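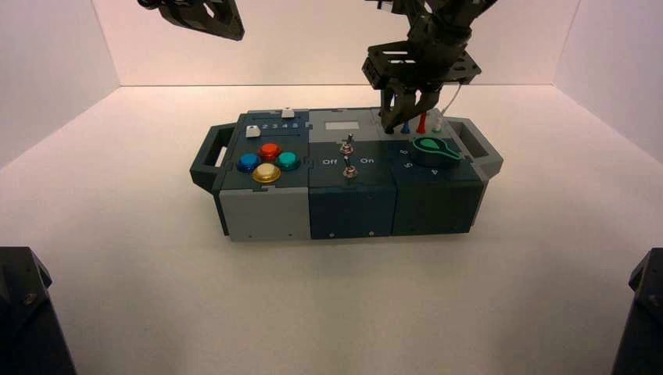

**What is Rinura releasing this May?**

Rinura is releasing *Ji*, the second album by the electronic duo Prateo. It comes out on double vinyl, CD and download, and the download will be in the shops from 9am on the day of release.

## Prateo return with second album *Ji*

Prateo are Mal-soon Chae and Man-sik Yeom. They have been making music together since they met at a Saturday record fair in Citbridge, where both had stalls selling old dance twelve-inches. Their first album was put together at home over several years and had a lot of guests on it. *Ji* was made faster and has one guest, the singer Bo-ram Min, who appears on two tracks.

The album runs for 58 minutes and is meant to be heard in order. The first side is slow, with long chords and very little drumming until the end of "Goods Yard". The tempo comes up on side two and stays up for most of side three. The last side is one long piece, "Ji (Return)", which brings back the bass line from the opening track at half speed.

"We had a habit of adding things," says Chae. "Every time one of us got bored we put in another part. On this one we agreed that if you wanted to put something in, you had to take something out first. We argued about that a fair bit."

Yeom wrote most of the bass parts and Chae most of the melodies, although they swapped for "Lower Lock", which is why it sounds a bit different from the rest. 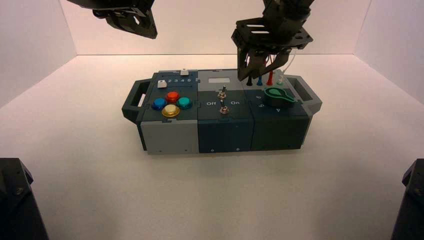
The vocal tracks, "Half Fare" and "Evening Class", were the last to be written. Min recorded her parts in a single afternoon and then came back a month later to redo the second verse of "Half Fare", which she felt she had rushed. The new verse is the one on the record. An instrumental version of "Evening Class" will be included with the download only.

*Ji* was mixed by Yi-an Yoo, who also mixed the first Prateo album. The vinyl was cut quieter than the duo's earlier releases so that the long last side would fit without losing its low end. Listeners may want to turn it up a little.

The sleeve is by Sun-ja Yeo. It uses a drawing of the canal basin at Citbridge on the front and handwritten track titles on the back. The inner sleeves are plain, one grey and one cream.

### Formats

- Double vinyl in a gatefold sleeve, limited to 348 copies
- CD in a card wallet
- Download, with one extra track

The first 50 vinyl orders placed through the Rinura website will come with a print of the sleeve drawing signed by Yeo. These are sent out in order of purchase and can't be reserved. Shops will get the standard edition.
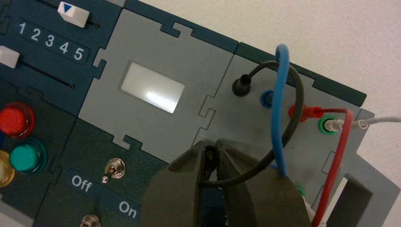
**Will Prateo be playing the album live?**

They will play 3 dates to mark the release, starting in Citbridge and finishing there as well, with a night on the coast in between. Min will sing at both Citbridge shows. Doors are at 7.30pm for each, and the duo will be on at 9pm.

The live set has been worked out separately from the record. "Goods Yard" has been made longer and "Lower Lock" now runs straight into "Evening Class". "Ji (Return)" will be played in full at the final date only, as it takes up a large part of the evening and the other two venues have earlier closing times.

"People ask if we just press play," says Yeom. "Some of it is set up beforehand and some of it isn't. The drums are mostly fixed. The rest we can change, and if a section is going well we'll stay on it."

Support at all dates comes from Yi-an Yoo, playing records.

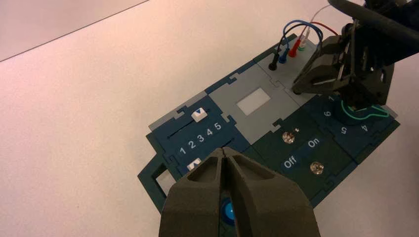
A single, "Half Fare", goes out to radio ahead of the album, in a shorter edit that fades before the second break. The full version will stay on the album. There are no plans for a remix record at present, though the label has asked for the separate parts to be kept in case that changes.

The first Prateo album has been out of print on vinyl for some time. Rinura will repress it later in the year on black vinyl with the original sleeve, and anyone who has already asked to be told about it will get an email when orders open.

### Track list

1. Slack Water
2. Goods Yard
3. Half Fare (with Bo-ram Min)
4. Number Two Pump
5. Lower Lock
6. Evening Class (with Bo-ram Min)
7. Tin Roof
8. Ji (Return)

### Press and radio

Review downloads are ready now and can be had by replying to this release. Please say whether you need WAV or MP3. CDs can be posted to radio presenters who prefer them. Chae and Yeom are free for interviews by phone or email, and mornings are best. Guest list requests for the live dates should reach Rinura by noon the day before each show.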